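4.2 Choosing a pattern for the shared rooms

The literature on wallpaper in shared buildings is small and mostly concerned with cleaning. Negash treats pattern as a maintenance problem, and Hamel, in a chapter of considerable length, concludes that people like what they like. We hoped to do slightly better. Residents of the Darunstead housing scheme were shown seven papers in August and asked which they could bear to live beside until the lease ran out. The winter bird paper (Figure 3), with its bullfinches and pine cones on a pale pinkish-beige ground, was the paper we had privately expected to come last.
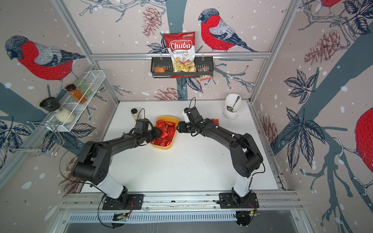 It came first by some distance. Of the 63 residents who returned a form, most put it in their top two, and several wrote in the margin, where we had not left room for writing. The plain grey stripe, which both authors had admired, was described by one household as "a bank". Balaskas has since papered her own hall in it and reports no regrets, though she uses the back door.

Reasons given for liking the birds fell into no tidy scheme. Older residents spoke of gardens. Younger ones said it was cheerful, or that it would hide marks, a point on which Negash would have been insufferable. Five residents objected to snow being on show in summer, and one asked whether the birds could be supplied facing the other way.

Figure 3. The winter bird paper, hung on three adjoining walls. 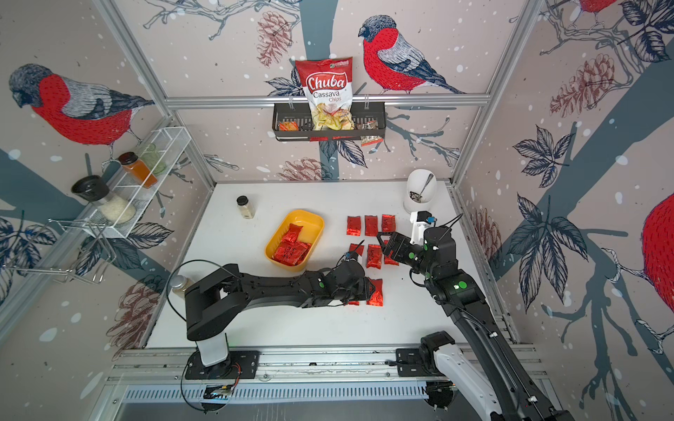
Did residents tire of a busy pattern sooner than a plain one?

Over the two years of the study, they did not. Requests for a change of paper came mainly from the plain rooms, where scuffs had been noticed and then discussed. Vlachopoulos suggests that a busy wall gives people something to look at during meetings, and the minutes of those meetings do little to contradict him. Ekia found much the same with carpets.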